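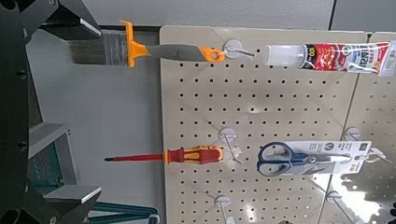
Page last changed: Jan 5, 2023

Dralier pegboard picking kit: questions we get

Quick answers, newest stuff near the top of each bit. If yours isn't on the list, ask Gisela (details at the bottom).

BEFORE YOU ORDER

What is it?
A gripper, a small wrist camera and the software to go with them. You bolt it to an arm you already own. It takes hand tools and small packaged goods off a pegboard and hangs them back up. That's the job. Not a general-purpose robot, please don't buy it as one.

Does it come with an arm?
No. See the arm list on the order form. If yours isn't there, send us the make and model and a photo of the wrist plate, Valeriano will say yes or no. Usually same day.

Does it come with a pegboard?
Also no. Any flat board with a regular grid of round holes. Beige, white, grey, all fine. We run ours with two panels side by side and it copes with the gap between them. Very dark boards with dark holes are harder, ask first.

Which hooks?
White ones with the round base plate, same as on our board. The base plate matters more than the hook, it's what the camera looks for. Bare wire hooks pushed straight into the holes: no. We've tried. Working on it.

How heavy can things be?
500 g per item, including packaging. More than that and it will refuse to lift. You can't change this in settings, so don't spend an afternoon looking.

How far can it reach?
Depends on your arm. We ask for 700 mm clear in front of the board, and nothing parked in that space while it's running. Trolleys, bins, your colleague's coat.

Price?
Depends on which wrist plate you need. Ask for a quote. Schools and training centres get money off, say so in the first email please not the last one.

Can I hire it first?
Yes, by the month. If you buy afterwards, the first month comes off the price.

WHAT IT CAN AND CAN'T PICK

What sort of things?
On our board at the moment: a wide flat paintbrush, a red-handled screwdriver, scissors still on their backing card, a tube of glue in its packaging. Mixed on purpose. Long, thin, flat, squashy. If your things are somewhere in that range you'll probably be all right.

Long items that stick out past the edge of the board?
Fine, as long as nothing else is in the way. A brush or a long screwdriver can hang over the side. Tell the software where the board edge is when you set up, otherwise it plans too tight a path and stops.

Do I hang things with a hang hole or by the handle?
Either. Hang hole is easier to put back. Taking off is the easy half, putting back is where the time goes. Allow for that.

Loose blades?
No. Keep blades carded or covered. Not negotiable, it's in the terms.

Tubes and soft packs?
Yes but set grip to Soft. Default grip on a full tube of glue is a mess you only want once. Wagner has cleaned one set of fingers and is not doing another.

Does it need to read the label?
No. It goes by shape and by which hook the item is on. Labels can be in any language. If you want label reading, that's Trandutora, separate add-on, works with Dralier but has its own licence and its own FAQ.

Can two items share a hook?
Please don't. It takes the front one if it can, and sometimes brings both.

Can I leave hooks empty?
Of course. Empty hooks are marked as free and it'll use them for returns. If you want a hook left alone, mark it Blocked on the board map.

SETTING UP

How long does it take?
Most people are picking the first item the same morning. Getting returns reliable takes longer, expect to nudge settings for a few days.

Do I have to tell it where every hook is?
No. Park the arm facing the board, press Scan, wait. Then check the map it draws. Correct any hook it missed by tapping on it. Takes a few minutes, do not skip the checking.

It missed some hooks
Glare, nearly always. White hook on a pale board with a bright patch across it, very little for the camera to go on. Move the lamp, tilt the lamp, close the blind, scan again. If you can't change the lighting, add the missing hooks by hand, they stay on the map untill you delete them.

Does the camera need a plain background?
It helps. Plain wall behind and beside the board is best. Shelving full of clutter right behind the edge gives you false hooks.

Power?
The kit draws 56 W at most. Supply is in the box with a UK plug, other plugs on request. The arm has its own supply, that's between you and whoever made it.

Does it need the internet?
Only for updates. Runs fine without. Camera pictures stay on your machine unless you press Send Report.

WHEN IT'S RUNNING

It stops halfway to the board and just sits there
Check the screen. Usually it has seen something in front of the board that isn't on the map. Clear it, press Resume. If there's nothing there, wipe the camera window with a dry cloth.

It drops things on the way back to the hook
Finger pads. Dusty ones slip. Wipe them, try again, then try grip one step up. Still dropping: send a report with the item name in it.

Items hang crooked after a return
Cosmetic mostly. If it bothers you, turn on Settle, which gives the item a small tap after hanging. Slower.

Can people work at the board at the same time?
No. Pause it first. Your arm will have its own safety rules, follow those as well as ours, and do your own risk assesment for the room you're in. We can send ours to look at but it doesn't cover you.

Spare fingers and pads?
Pads yes, in stock. Fingers made to order, so get a spare set early if you run it every day.

WARRANTY, RETURNS, WHO TO ASK

Warranty
2 years on gripper and camera. Pads not included. Glue damage not included either.

Returns
Send it back unused within the month, full refund less postage. Used kit, talk to us.

Can I see one going?
Yes, at the Maldonado workshop, by appointment. Bring two or three of your own items, much more useful than watching it pick up ours. Dexter Gatchalian does the bookings.

Who do I ask?
Orders, quotes, hire: Gisela Lagos
Arms and wrist plates: Valeriano Cifuentes
Anything that's stopped working: Wagner Damasceno
Put your kit number in the subject line. It's on the sticker inside the box lid.

Veltholm. Office closed at weekends, emails picked up the next working day.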